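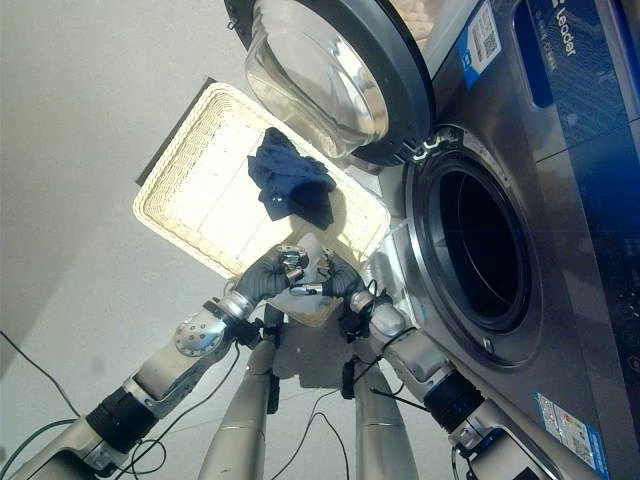 Written by the help desk at Burkcombe, Pludmont - last revised in March

Section 3: Placing and pairing your leak sensors

If you've made it to this section, your Burkcombe hub is plugged in, the light on top is a steady green, and you've got a little pile of sensors on the kitchen counter. Good! This is the fun part, and most people get it done between breakfast and lunch. I've set up a lot of these (my own place, my parents' place, a drafty old duplex on the Usdale side of the river with the worst basement I've ever stood in) and I'll tell you what I do, which is a bit more relaxed than the fold-out card in the box.

We use cookies to remember your region and keep this guide working. By continuing to read you accept our cookie policy. Accept all | Manage settings

Before you start

You'll need:

- your hub, powered on, with the green light steady
- 4 leak sensors, or however many you bought
- the phone you used in Section 2
- a dry rag
- a small cup of water for testing
- a pencil, if you're the forgetful type like me

Leave the plastic pull tabs in the batteries for now. If you yank them all at once, every sensor wakes up and starts hunting for the hub at the same time, and then you're stuck guessing which one is which. I did this my first time and had a sensor called "Laundry" living under the bathroom sink for most of a year.

3.1 Pick your spots

1. Walk through the house and look for anything that holds water or has water running to it. The usual ones are the water heater, the washer, the dishwasher, the toilet, and the cabinet under the kitchen sink.

2. Find the low point at each one. Water goes where the floor tells it to go, and older floors have opinions! Put a marble down and see where it rolls.

3. Wipe that patch of floor dry with your rag. Dust and lint are fine for you and me but the metal feet on the sensor like a clean surface.

4. Write the name of the spot on the back of the sensor in pencil. Keep it short. "Heater" is plenty.

Note: for a washer, I like the back corner closest to the supply hoses. Those hoses are under pressure all the time, even when you haven't run a load in days, and a split hose makes a much bigger mess than a drippy door. If you own the long rope sensor (it's sold separately, in the Hartono accessory pack), run it along the wall behind the machine instead and clip it every foot or so.

Caution: don't put a sensor on top of a machine, inside a machine, or underneath one of its feet. And please don't reach behind a washer while it's spinning. Wait for the cycle to finish.

3.2 Pair the sensors, one at a time

1. Stand in the same room as the hub. You'll move the sensors to their spots later.

2. Open the app, tap Devices, then tap Add.

3. Pull the tab on the first sensor. You'll hear one chirp.

4. Press and hold the button on the side until the light blinks blue. It takes longer than you'd think, so keep holding.

5. When the app asks for a name, type in whatever you penciled on the back.

6. Wait for the second chirp and the check mark, then set that sensor aside and start on the next.

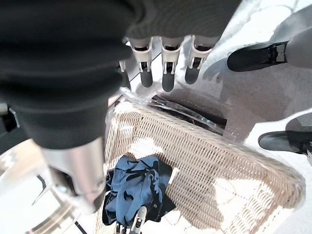 If the blue light quits before you get a check mark, let go, give it a minute, and try the button again. When that doesn't work I take the battery out, go refill my coffee, and put it back in. Nine times out of ten it pairs right away after that. The one time it doesn't, the hub has usually lost its Wi-Fi, so go look at the green light before you blame the sensor.

Note: you can rename a sensor whenever you want under Devices, then Edit. Renaming doesn't unpair anything and you won't lose your alert history.

3.3 Put them where they live

1. Carry each sensor to its spot and set it down flat, metal feet on the floor, logo facing up.

2. Check the signal bars in the app. Two bars is fine. One bar is okay for a day or two but you'll get tired of the "sensor offline" messages.

3. Slide it back and forth a little if the signal is weak. A few inches can make a real difference, especially near a big metal appliance or a concrete wall.

The sensors are rated for 80 feet from the hub with nothing in the way, and of course there's always something in the way. In the duplex I had to move the hub out to the hallway before the basement would show up at all. If you've tried a couple of places for the hub and still can't get past one bar, look at the range booster in Section 5.

Caution: keep sensors off floors with radiant heat running underneath. The batteries don't love it, and the warranty won't cover a cooked one.

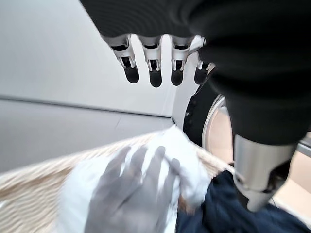 Fig. 3 - Hand and sleeve, from above.

3.4 Test every one

Please don't skip this! I know it's tempting once you've got a row of check marks.

1. Dip your finger in the cup and put a drop of water under the metal feet. One drop, really. You don't need to flood the place.

2. Listen for the alarm. It's loud, so warn the dog.

3. Check that your phone got the alert too, with the right name on it.

4. Dry the feet with the rag and press the side button once to silence it.

5. Do the same with the rest.

If the sensor screams but your phone stays quiet, the problem is nearly always the notification setting on the phone itself. Go back to step 11 in Section 2 and make sure alerts are allowed, including at night. I keep mine on around the clock. The only real leak I've had was at four in the morning and I was very glad to be woken up, grumpy as I was.

3.5 Looking after them

Retest whenever you change the batteries, and also when you move an appliance for any reason, such as cleaning, painting, or getting a sock back. The sensors get kicked around more than you'd expect. Mine by the water heater travels across the floor every time I sweep.

If you have a drain pan under the washer or heater, the sensor goes in the pan, at the lowest spot. Rope sensors can go in there too, coiled loosely, with the tail end sticking up over the side.

Next is Section 4, where we hook up the automatic shutoff valve. Have a wrench and a bucket handy for that one.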